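Search minutes, notices and forms
Enter keyword Go

Minutes of the Water Users' Meeting, Sornska District
Posted 2018-01-30 by the Recording Clerk

1. Opening

The chair opened the meeting and confirmed that a quorum was present. The agenda was accepted with one change: the meter replacement item was moved ahead of the rate item, as the second depends on the first. The minutes of the November meeting were approved with a correction to the valve number in item 4, which should read 17.

2. Operator's report

The operator reported normal production from both wells. Chlorine residual at the far end of the Correia line was below target on one reading in the period. The line was flushed and the repeat reading was within range. The district will add a second sample point on that line, at the last hydrant before the dead end.

The standby pump was run under load. The packing leaks more than it should and will be replaced at the next scheduled shutdown. The tank level sensor continues to drop out in heavy wind. The operator believes the fault is in the conduit and not in the sensor itself. An electrician will be asked to inspect before any parts are ordered.

3. Meter replacement

The district has 835 active connections. Of these, 64 still have the older mechanical meters that cannot be read from the road. Quotes were received from Skullent and Bronanari. Both cover removal, installation and disposal of the old units. The Skullent quote includes the lids. The Bronanari quote does not, but has a shorter lead time.

Members discussed whether the existing lids could be reused. The operator said most are sound, although several on the lower road have been driven over and no longer seat flat. A member asked if the new meters would register very low flow, such as a dripping faucet. The operator answered that they would register lower flow than the present ones, and that some households should expect a higher reading for the same use.

Motion: to accept the Skullent quote, subject to written confirmation of the lid size. Seconded and carried.

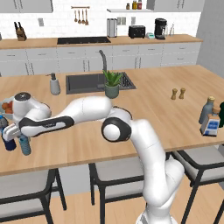 Notice of work will be delivered to each affected household before the crew arrives. Service will be off while each meter is changed. Households should draw drinking water beforehand and run the cold tap afterward until it is clear. Customers who need uninterrupted supply for medical reasons should contact the office so that a time can be arranged.

4. Rates

The present base charge does not cover fixed costs. The shortfall has been met from the reserve for 2 years. Three options were presented: raise the base charge alone, raise the unit charge alone, or divide the increase between them. Low-use households would pay more under the first option. Revenue under the second would vary with the weather.

There was extended discussion. No motion was made. The clerk will prepare a table showing the effect of each option on a small, medium and large bill, using last year's readings. The item is carried forward.

5. Easement on the Correia line

The fence across the easement is still in place. The owner has agreed in writing to install a gate wide enough for the backhoe. The district will supply the lock. If the gate is not in by the next meeting, the matter will be referred to counsel.

6. Other business

A member asked that the overnight number be printed on the bill. Agreed.

A member reported standing water near the lower pressure valve. The operator will check the vault and report.

7. Adjournment

There being no further business, the meeting was adjourned.

Comments (4)

lowerroad: Which meters are the 64? Is there a list by address?

Recording Clerk: The list is at the office counter. Affected households will also get the notice.

hilltop_well: The vote on item 3 should show the count. Past minutes always did.

tapwatcher: Please put the rate table up before the meeting this time. Last year it was handed out at the door and there was no time to read it.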